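Open house at the Cordeiro door works, Lellen

The Cordeiro works in Lellen opened its doors to visitors on 2025-10-26, the first time since the June flood. I took the bus up from Tultau and got there with the early group.

Theophilus Abubakari led the tour. He started in the drying shed, where oak boards sit for 27 weeks before anyone cuts them. It smelled wonderful.
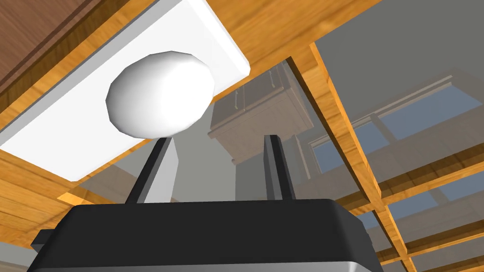 A white ball shape between two gripper fingers, computer rendering.

After the shed came the joinery floor. The saws were off for the day, but a man at the end bench was cutting tenons by hand and let the children try — with a blunt chisel.
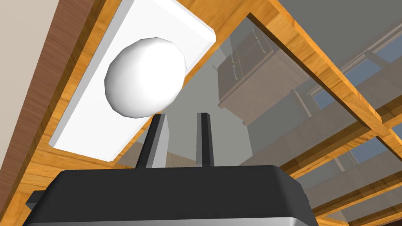
Black gripper with its two fingers pointing up. Rendered view.

The hardware store is up 2 flights of stairs. The firm keeps 500 patterns of hinge and handle, many bought when the Etia foundry closed.

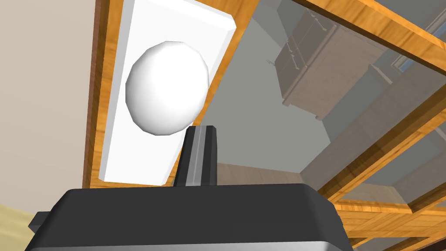 White round knob on a tall backplate, with wood grain to the left. Rendered view.

Lunch was soup and bread in the paint shop, and the line was long. Parking holds 200 cars and was full by noon.
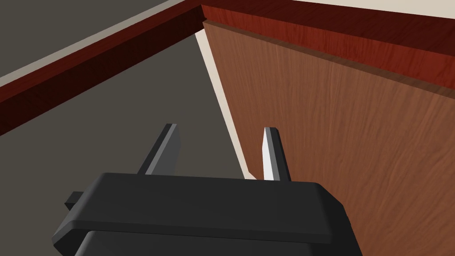
The last bus back to Tultau leaves at five. Entry is free, and the works shop takes cards.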